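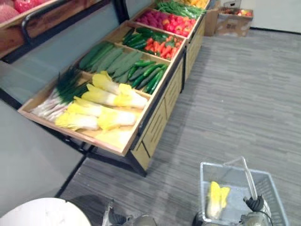 Equipment planning, August meeting, Galville store mock-up

We began a little after 2, and thank you all for staying so late last time. The Jusero quote for a second robot was gone over kindly but slowly - most of us like it, though the service plan still feels steep.
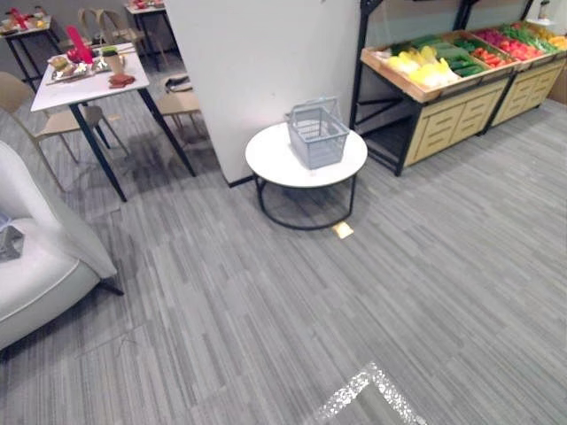
Spare gripper pads come to 144 dollars a set from Brunilley, and we agreed to order them now. Shopping baskets get some 200 dollars. The second robot waits for Khương's revised quote, to be taken up next month.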